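DRUNDELL KITCHEN CLOTH AND BASKET SYSTEM
Owner's Guide, Inholm Housewares
Revision 2018-05-07

Section 4. Rolling and storing the cloths

By this stage you should have washed the cloths once (Section 2) and decided where the basket is going to live (Section 3). If you skipped Section 3 and the basket is sitting on top of the fridge, go back. You will not be reaching up there for a cloth while milk runs toward the edge of the bench.

The cloths can be folded. We know this, and you have probably been folding cloths for years without a manual. But a folded stack goes well until the first time somebody wants the one at the bottom, and then it becomes a heap with one tidy edge. A roll can be pulled out on its own and leaves its neighbours more or less in peace.

4.1 What you need

The Drundell basket (part 394).
Clean, fully dry cloths.
A flat surface with enough room to lay one cloth out. A table or kitchen bench is fine. The top of the washing machine is fine when it isn't running. The arm of the couch is not fine.

Caution: Do not store damp cloths. The holes in the side of the basket let air through, but they are holes and they have their limits. A damp cloth rolled tightly will develop a smell, and the smell will be generous to everything stored with it.

4.2 Setting out

1. Clear a space. Wipe the surface and let it dry. Crumbs rolled into a clean cloth will reappear later, usually on a wine glass.

2. Stand the basket at the back of the surface, to one side. Left or right makes no difference to the basket. Try not to put it in the middle, where you will have to work around it and will eventually put an elbow in it.

3. Put the unrolled cloths on the other side. They may be in any condition you like. The pile from the clothesline is going to look like a pile from the clothesline, and smoothing it at this stage is work you will do again in Step 5.

4. Keep the middle of the surface free for rolling. One cloth at a time. Households that try to roll two at once, in the interests of efficiency, end up with one fat roll and a disagreement.

4.3 Making the roll

5. Take one cloth and lay it flat with the patterned side down. Smooth it from the centre out to the corners with your palm. If the pattern looks the same on both sides, congratulations, you may skip the worrying.

6. Fold the cloth in half. Line up the hems as well as they will line up. After a few washes the hems acquire opinions, and a small mismatch at the corner will vanish inside the roll.

7. Start at the folded end. Turn over a narrow strip and press it down. This is the core, and the whole roll depends on it. A loose core gives you a tube that flattens as soon as another roll leans on it.

8. Roll away from you with both hands, keeping the pressure even. If one side gets ahead, the roll turns into a cone. Unroll as far as the fault and carry on from there. There is no need to start over, though some people find it restful.

9. Finish with the loose edge tucked underneath and the pattern facing out. Leave the roll on the table for a moment with its own weight on the edge before you pick it up.

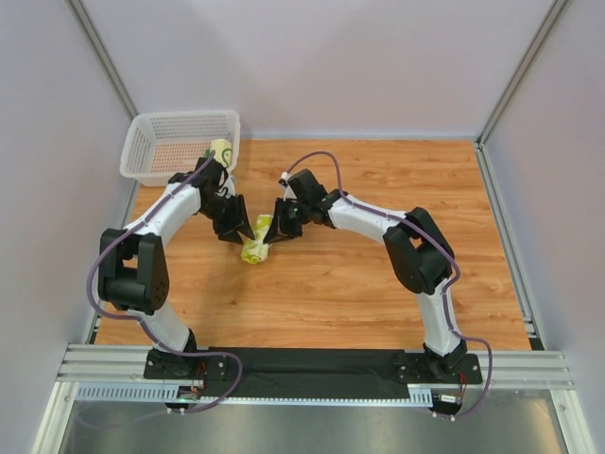 4.4 Loading the basket

10. Pick up the roll by its middle, or with one hand at each end. Do not pinch the loose edge. It will unroll in transit with surprising enthusiasm, and you will be back at Step 5.

11. Lower it into the basket. Dropping it in works most of the time, but a dropped roll tends to land on its seam and open.

12. Lay the first roll along one end of the basket, close against the side. Starting in the middle leaves two gaps, each slightly too small for a roll, and the gaps will fill up with bottle caps.

13. Place the next roll beside the first, seam side down. Continue until the bottom layer is snug. Snug means the rolls touch. It does not mean you needed your knee.

Note: Small items can share the basket if they must. A scrubbing pad, a spare sponge or a peg bag will sit happily at one end with the rolls at the other. Keep them at the same end every time. Anything sharp, sticky or alive should be housed elsewhere.

14. When the bottom layer is done, start a second on top if you have the cloths for it. Lay the upper rolls in the dips between the lower ones. Stop at the rim. A third layer above the rim is technically storage, in the same way that balancing a plate on your head is technically setting the table.

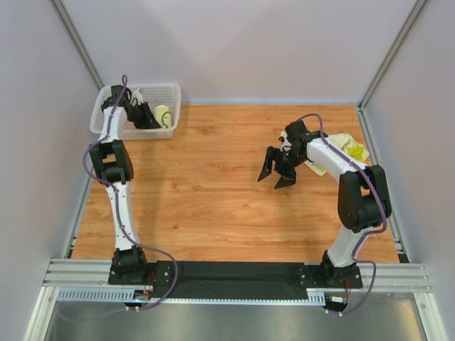 15. Return to the pile and take the next cloth. The pace will pick up after the first few. It will then drop off again when you reach the cloth with the stretched corner, which every set has, and which always seems to be near the bottom.

16. When the last cloth is in, run your hand along the top of the rolls. Any that stand up can be turned a little so the seam sits down. Carry the basket by both ends, and put it back where you decided in Section 3 that it would live.

Caution: Do not lift a full basket by one side. The basket will cope. The rolls will leave.

4.5 Daily use

Take cloths from one end and add clean ones at the other. This moves the whole set through the wash in turn and saves you from wearing out the same two favourites while the others age in perfect condition.

If a cloth has been taken out, used for three seconds to dry a spoon and put down on the bench, it is a used cloth. It should not be re-rolled and returned, however good it looks. We have received correspondence on this point and our position has not changed.

Tea towels from other makers can go in the same basket. The Asico towel is longer than ours and should be folded in thirds before rolling, or it makes a roll with a diameter better suited to a yoga class. Cloths with a hanging loop should be rolled with the loop inside, where it can't hook itself through the holes.

Note: If a loop or loose thread does catch in the side of the basket, work it back from the outside with a fingertip. Pulling from the inside tightens it.

4.6 Capacity

The basket is rated for 20 standard Inholm cloths, rolled as described above. Rolled some other way it will hold some other number. Cloths over 300 mm wide when folded should be folded again before rolling or they will ride up the end walls.

You may find that the basket arrives at its limit sooner than expected. Check for the following before writing to us:

The cores are loose. See Step 7.
The cloths were folded in half the other way. Either direction will do, but mixing the two gives you long thin rolls and short fat ones, and they do not cooperate.
There are other things in the basket. There usually are.

4.7 Troubleshooting

The roll will not stay rolled.
The cloth is probably new, or has been washed with fabric softener and has gone slippery. Wash it again without softener. In the meantime, put it between two rolls that behave and let them set the example.

The roll is a cone.
See Step 8. If all your rolls are cones, you are pushing harder with one hand. Turn the cloth around halfway through and the error will mostly cancel itself.

The cloths come out creased.
They are kitchen cloths. If this bothers you, roll them a little more loosely and accept fewer per layer. Ironing is permitted and we won't stop you.

The colours have come off on each other.
Dry cloths should not do this in the basket. Wash darker colours separately for the first few washes and check that everything is dry before rolling, as per the caution in 4.1.

The basket slides when I take a cloth out.
Fit the grip feet (part 2555, sold separately, yes, we know). A piece of non-slip shelf liner under the basket does the same job and you may already have some in a drawer. The Eskola shelf bracket described in Section 6 also holds it still, at the cost of an afternoon and two holes in your wall.

4.8 Cleaning the basket

Empty the basket before cleaning. Wash it in warm soapy water with a soft brush and pay attention to the inside corners, where lint settles in and forms a community. Rinse from the outside so the water pushes the fluff back the way it came. Shake it over the sink and stand it upside down on the rack until it is completely dry.

Caution: Do not put the basket in the oven to speed up drying. This caution was added in August and we would prefer not to discuss it.

Reload starting from Step 12. If the cloths have stayed rolled while you were cleaning, they can go straight back in. If someone has used them as a pillow, begin at Step 5.

For fitting the basket inside a cupboard or under a shelf, continue to Section 5.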